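Search this site
Search
Topics A–Z

The Patient Business of Teaching a Robot to Tidy a Bedroom 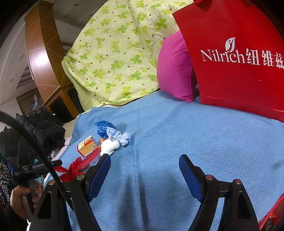

Plastic bags, a bow and a small carton share a knitted blanket with the jaws of the gripper. The red shopping bag stands at upper right.

By Hortensia Benítez
May 2025
139 shares | 14 comments

If you have ever tried to pick up an empty plastic bag with a pair of kitchen tongs, you already know a good part of what the people at Trelov have been worrying over for the past two years. The bag slides. It folds in on itself, or you get hold of one thin corner and the rest of it swings around and catches on your sleeve. And then you try the next bag, which has a knot in it, and everything you just learned is a little bit wrong.

I spent the better part of a week with the Trelov group this spring, mostly sitting on the floor of other people's bedrooms with my knees pulled up so I wouldn't be in the way. The group works on what they call the soft clutter problem, and the project that came out of it is named Mosoti (I asked what it stood for and got three different answers over lunch, so I let it go). The goal is easy to say. They want a robot arm that can clear a bed of the ordinary things that gather on beds: bags, ribbons, packaging, the sweater you meant to hang up. Hard objects have been going fairly well in robotics for a while now. A mug has a handle and keeps its shape while you think about it. Soft things keep changing their minds.

Czesław Jabłońska, who leads the work, came to it from a job sorting returns at a clothing warehouse, and he still talks about fabric like a person who has handled a great deal of it. His first idea was to do the whole thing in simulation, and he spent most of a year at it. The simulated bags behaved beautifully, he told me, and had almost nothing to do with bags.

So the team went the other way and started collecting examples by hand, in real homes, with real mess. A person carries a gripper very much like the one the robot will use, with a camera mounted on it, and simply tidies up. The camera sees the jaws and whatever lies between them, and the recording becomes a lesson. Nobody has to haul an arm up three flights of stairs, and the lessons come from rooms where people live, with heaps of clothes beside the bed and shiny wardrobe doors throwing light all over the place.

It is slower than it sounds! I took a turn and needed four tries to lift one bag. What I had been doing wrong, it was gently explained to me, was going straight for the middle. The people who are good at this open the jaws wide, come in low, and let the tips press down into the bedding a little so the plastic bunches up before they close. You can't do that on a hard table, and for a long time the robot didn't do it anywhere, having been raised, so to speak, on tables.

That small move turned out to be the heart of the result. The group gathered 2,000 recordings across 67 bedrooms, and then trained the same program twice. One version learned from everything. The other learned only from recordings where the person had used the surface underneath to help with the grasp, pushing into a blanket or dragging a bag against a fold until it stood up. The second version had far less to study, and Jabłońska expected it to do worse. On thin plastic it did better, and on ribbon it did a great deal better, which surprised him enough that he had the whole comparison run again before he would let anyone write it down.

He is careful about what it means. The robot still gets muddled when two bags overlap and are nearly the same color, and ribbed knits give it trouble because the jaws will sometimes close on the blanket and carry it off along with the trash. I watched that happen in the lab at Pirkau, where a test bed is made up fresh every morning, and the arm lifted an entire corner of the bedspread with great confidence and held it over the bin. It can take up to 14 attempts to get a flat bow off a blanket, and there are days when the bow wins.

Cetent, the small company that builds the group's grippers, has been trying out different pads for the fingertips. Softer ones hold plastic better and wear out sooner. There was a shoebox of used ones on a shelf by the door, and I was allowed to take one home. It is on my desk as I write this, next to a bag I have not thrown away.

The next round of recordings will move on to laundry baskets and the floors of closets. Jabłońska is looking for households, and he asked me to mention that you should please not clean up first.

14 comments | Share this story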